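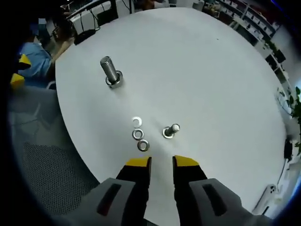

Posto 2, mesa redonda: garra manual com as pastilhas amarelas frente a frente; três anilhas e dois parafusos sobre o tampo.

Lista de verificação: ensaio comparativo de garras manuais, peças pequenas de metal
Local: oficina de Mesilthorpe
Equipamento: garra A (Festska), garra B (Brimoma)
Preenchido por: Ladi Anozie
Revisto por: Ehab Bouzid
Período: outubro

Legenda: C = conforme; NC = não conforme; OBS = conforme com observação; NA = não aplicável

1. Posto de trabalho

1.1 Tampo limpo, sem óleo nem limalha: C
1.2 Superfície clara e uniforme sob as peças: OBS
As anilhas finas contrastam pouco com o branco. A mais pequena quase desaparece. Para a próxima série, experimentar uma base cinzenta mate e repetir pelo menos as preensões de anilha.
1.3 Bordo da mesa sem obstáculos na zona de aproximação: C
1.4 Cabos fora da zona de passagem: OBS
Há um cabo preto pendurado do lado direito e uma ficha ou extensão branca no chão, para lá do bordo. Prender o cabo e encostar a extensão à parede.
1.5 Cadeiras afastadas do percurso do operador: OBS
Cadeira cinzenta de costas em rede junto à mesa. Aceitável com o operador sentado. Retirar se o ensaio for feito de pé.

2. Garra, antes de energizar

2.1 Pastilhas amarelas sem cortes nem descolamento: C
2.2 Alinhamento das pontas com a garra fechada: OBS
Garra A dentro da tolerância. Na garra B, a ponta direita fecha ligeiramente acima da esquerda. Não impede o ensaio, mas prejudica a preensão de peças planas. Comunicado à Marquez, que nos fornece as pastilhas.
2.3 Parafusos do corpo apertados: C
2.4 Curso do gatilho livre, sem prisão a meio: C
2.5 Ranhuras laterais do corpo desobstruídas: C
2.6 Lente da câmara limpa: C
Limpar com pano seco. O álcool deixou véu na lente anterior.

3. Câmara e registo

3.1 Ambas as pontas visíveis na imagem: C
3.2 Peça visível até ao momento do contacto: OBS
Com parafusos, sem problema. Com anilhas, a ponta do dedo tapa a peça no último instante. Acontece nas duas garras e depende mais do ângulo de descida do que do modelo.
3.3 Exposição fixa: NC
Estava em automático. O tampo branco faz variar a exposição quando a garra desce e os reflexos na rosca dos parafusos ficam saturados. Fixado manualmente antes da segunda série. A primeira série não conta para a comparação.
3.4 Sincronização entre câmara e abertura da garra: C
3.5 Espaço em disco suficiente para a sessão: C

4. Peças

4.1 Parafusos na vertical, apoiados na cabeça: C
4.2 Anilhas assentes no tampo, sem sobreposição: C
4.3 Anilhas de tipos diferentes incluídas: C
Inclui um anel com um pequeno corte ou folga. Manter na série, é o caso mais difícil para as pastilhas macias.
4.4 Peças afastadas entre si o suficiente para abrir a garra: OBS
As três anilhas estão próximas umas das outras, em diagonal. Com a garra B, mais larga, o dedo toca na peça vizinha. Aumentar a distância ou registar o toque como falha, mas decidir antes de começar.

5. Execução

5.1 Número de preensões por garra e por peça cumprido: C
Foram 25 preensões por combinação.
5.2 Falhas anotadas no momento, com causa: OBS
Nove registos da garra B têm a falha assinalada mas sem causa. Rever pelo vídeo.
5.3 Pausa do operador respeitada: C
5.4 Segunda pessoa avisada antes de cada série: C
5.5 Temperatura do corpo da garra verificada no fim: C

6. Comentários de revisão (E. Bouzid)

O total de 294 registos válidos chega para comparar as garras em parafusos. Para anilhas, não: as condições de contraste (1.2) e de afastamento (4.4) pesam tanto como a garra. Não tirar conclusões sobre anilhas nesta fase.

A garra A pega melhor nos parafusos pela rosca. A garra B tem mais força, mas roda a peça ao fechar, o que é compatível com o desalinhamento do ponto 2.2. Trocar as pastilhas antes de atribuir a diferença ao mecanismo.

O ponto 3.3 já tinha ficado aberto na lista anterior. Passa a verificação obrigatória antes da primeira preensão, com rubrica.

7. Ações

Fixar a exposição no perfil da câmara: Anozie, concluído
Base cinzenta mate: Anozie, em aberto
Pastilhas novas para a garra B: Bouzid, pedido à Marquez
Recolha do cabo e da extensão: Anozie, em aberto
Repetição da série de anilhas: depois das três ações em aberto ou pedidas

Resultado: aprovado com restrições. Posto liberado apenas para ensaios com parafusos.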